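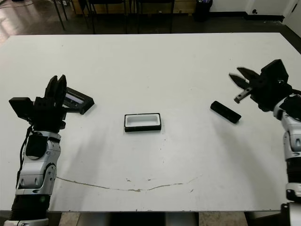 Tegan Grimshaw told me that she never throws a box away before the thing inside it has stopped working, and then she keeps the box as well. I understood her at once. In my flat there is a shelf which holds 41 boxes, and the greater part of them are small, black and empty.

I started to look at them seriously in July, when I had to move to a smaller room. A box with a lid and a tray seems a simple object. You lift the lid, you take the thing out, you put the tray back. But the good ones have a certain resistance. The lid of my old Moya watch box comes down slowly, pushed by its own weight, and I have sometimes closed it three times only for the pleasure.

Cheaper boxes fall shut or stick. With a sticking lid people begin to shake, and then the tray drops out and lands on its face.
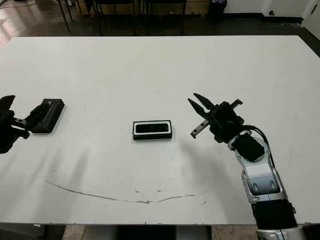
The tray is the part I respect most. In the shop it carries the whole effect, a pale edge around something dark, and at home it is the first part to be lost. I had seven trays that belonged to no box any more. I tried each of them in each box for a full evening, and found a home for two.

For small things I have learned to work on a large, light table with nothing else on it. Black parts disappear on a dark desk. I lay the lid on one side and the tray in the middle, and I turn the tray before I lift it, so that its long side already agrees with the box.

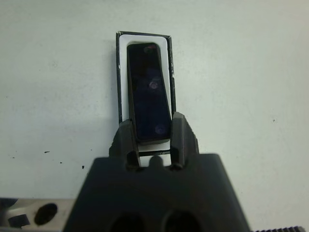
Keep the scratched ones, wrote a reader from Wastdale after my first short note on this subject, they are the ones that were used. I find this a little sentimental, but I kept two scratched ones.

The makers think differently. Stekia now sells its pens in a paper sleeve, and Droltero has stopped using an inner tray – a pity, though it surely saves material. My shelf has 21 boxes today. Inside them are buttons, keys, a spare fuse, and in one case a smaller box.

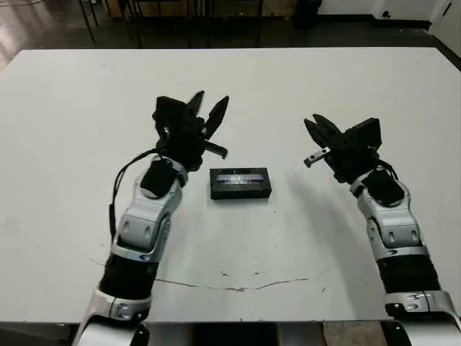
A small black box, long side to the front.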